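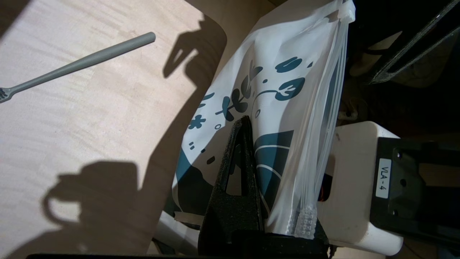
Tabletop in strong light, with fork and printed zip bag.

INDWOOD HOUSE: STAFF KITCHEN AND DINING ROOM
Workplace inspection checklist with comments

Date of inspection: 29 August 2005
Inspected by: Tomomi Ishida
Received by: Kimie Kinoshita, site services
Previous inspection: July
Areas covered: kitchen, dry store, dining room, rear corridor to the Fondau entrance

Key: S = satisfactory. A = action needed. N/A = does not apply. R = repeated from the July sheet.

1. Floors and walkways

1.1 Floor surface free from trip hazards: A. Vinyl lifting at the join between the kitchen and room 204. The edge has been taped. Tape is not accepted as a repair beyond the end of the week. Weld or replace the strip.
1.2 Spill kit present and complete: S
1.3 Wet floor signs available: S. Two held in the cleaner's cupboard. One has a cracked hinge but stands without help.
1.4 Rear corridor clear to full width: A, R. Flattened boxes stacked against the left wall on both visits. Clear width at the narrowest point is below what the site plan shows. Boxes to go straight to the outside cage on delivery days.

2. Fire safety

2.1 Fire door to corridor closes fully from any angle: A. Door stops short of the latch when released slowly. Closer needs adjusting. Seals and hinges in order.
2.2 Fire blanket mounted and reachable: S
2.3 Extinguishers in place, pins and tags intact: S. Units 218 and 232 checked against the register. Unit 218 was listed under the dry store and is on the kitchen wall. Register corrected.
2.4 Call point unobstructed: S
2.5 Escape signs lit: S
2.6 Cooker hood filters clean: A. Grease on the inner face of both filters. The cleaning record has no entry since July. Clean, refit and sign.

3. Electrical

3.1 Portable appliances labelled and in date: A. Toaster and both kettles in date. The Hoshino rice cooker carries no label and does not appear on the appliance list. Taken out of use until tested. Owner to be found by Ms Kinoshita.
3.2 Leads and plugs undamaged: S
3.3 Sockets clear of sinks: S
3.4 No extension leads in permanent use: A, R. One four-way lead still feeding the microwave and the radio. A second double socket was requested after the last visit. Please give a date for this work.
3.5 Fridge and freezer vents clear: S. Dust on the rear grille of the freezer, light, to be vacuumed at the next clean.

4. Temperature and storage

4.1 Fridge at or below 5 degrees: S. Probe reading 4 degrees on the middle shelf.
4.2 Freezer at or below minus 18 degrees: S
4.3 Food covered and dated: A. Most items dated. Several tubs on the lower shelf had neither a name nor a date and were thrown away in the presence of Ms Kinoshita. Resealable bags are acceptable for dry goods if the date is written on them. Printed bags take ink badly, so use a stick-on label.
4.4 Raw and cooked food kept apart: S
4.5 Dry store shelving fixed to wall: S. Load plate reads 62 kg per shelf. Tins on the top shelf should be moved down.

5. Hot water and scalding

5.1 Warning label at wall boiler: S
5.2 Tap on wall boiler returns to closed: A. Tap springs back slowly and drips. Bistus to attend under the service contract. Drip tray to be emptied twice daily until then.
5.3 Hand wash basin temperature: S. Mixed supply, steady after a short run.

6. Cleaning products

6.1 Stored away from food: S
6.2 Original containers only: S. The unmarked spray bottle noted in July has gone.
6.3 Data sheets held on site: A. Sheet missing for the descaler. Print and add to the folder.

7. First aid

7.1 Box in place and sealed: S
7.2 Burn dressings in date: S
7.3 Accident book available: S. One entry since the last visit, a small cut to the thumb from a tin lid. Entry complete and signed.

8. Gas

8.1 Isolation valve marked: N/A, all-electric kitchen.

Inspector's comments

Two items are repeated from July, 1.4 and 3.4. Both were marked as closed on the returned sheet, and neither had been done. Please do not close an item on the strength of an order having been placed. The sheet should show the date the work was finished and the initials of whoever looked at it.

Item 2.1 takes priority. The door is to be checked by hand at locking up each evening until the closer has been set.

The rice cooker stays in the site services office with a tag on the plug. It is not to go back to the kitchen for any event before testing.

Signed: T. Ishida
Received: K. Kinoshita
Copy to: Indwood site file, kitchen noticeboard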